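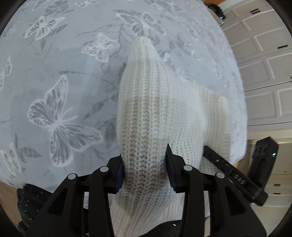 Vakari Knits: folding chunky sweaters at a kitchen table

README

Version 2, started in December and still being added to

What this is

Vakari Knits is a collection of recordings and notes on folding heavy knitwear on an ordinary table, the kind with a cloth on it. It grew out of Bassey, our earlier set, which covered T-shirts and dish towels and left out sweaters entirely. Several people wrote to us about that, very kindly, and they had a point. A T-shirt lies down when you ask it to. A thick ribbed sweater has its own ideas, especially in the sleeves, and we wanted a set that spent proper time on them.

There are 84 sessions in this release. A session is one sweater taken from a heap to a folded bundle, or to wherever we got before giving up and shaking it out again. We kept the unfinished ones. They're marked "open" in the notes column, and we hope you'll look at a few, because some of the most useful sleeve handling is in there.

The sweaters

Everything is adult sized and pulled from real closets, so expect pilling, tired cuffs, and the odd shadow or mark that may or may not be a stain. We didn't buy anything new for this. The knits fall into two loose groups, chunky rib and everything else, and the rib group is the bigger one by a good margin.

White and cream sweaters are the hardest to label, and we'd like to be upfront about that. When a white sleeve lies across a white body, the edge between them can be very hard to find, and the ribs are often your best guide. On the sleeve they run lengthwise, so if you follow one rib along you can usually tell where the sleeve ends and the body begins. If two labelers still disagreed after that, we left the edge marked "unsure" and moved along to the next one.

The table and the cloths

We fold on top of tablecloths, partly for the grip and partly (if we're being truthful) for the pleasure of it. Patterned cloths stay in the set on purpose. Butterflies, leaves and vines all turn up under the knitwear, and a pale print beside a pale sweater is a good test of anyone's labeling. Please don't crop the cloth away if you reuse the material! Creases in it can help show where a garment has been dragged.

How a fold goes

Lay the sweater front side down and smooth the body outward from the middle. Take one sleeve near the shoulder, draw it out straight until the ribs line up, then bring it across the back. Do the same with the other sleeve, fold the sides in, and turn the hem up toward the neck. With thick rib it helps to stop there, at a single turn, as a second one makes a bundle that springs open in the drawer.

Stretching is the thing to watch. A sleeve that has been pulled will look longer and thinner than it is, so please don't take garment measurements from a session. Lengths in the garment sheet were taken separately, with the sweater lying flat and left alone. The longest sleeve on the sheet is 70 centimeters, cuff included.

Labels

Each session carries a garment name, a knit type, a cloth name, and a list of steps with start and end times. The step names are flatten, straighten sleeve, cross sleeve, side fold, hem fold, and pat down. "Pat down" was added late, after we noticed how often it happened, and up to 50 of the earlier sessions may be missing it. We're working back through them in the evenings.

Known gaps

No cardigans yet, and no turtlenecks. Buttons and tall collars each need their own steps, and we haven't settled on names we like. Dark knits are also thin on the ground.

The Likix reader opens the notes file as is. If you use Vestus, save the garment sheet as plain text first, or the knit type column comes through blank.

Corrections are very welcome, small ones included. Send the session name and the step, along with whatever you think the label ought to say, and we'll go back and look at it again.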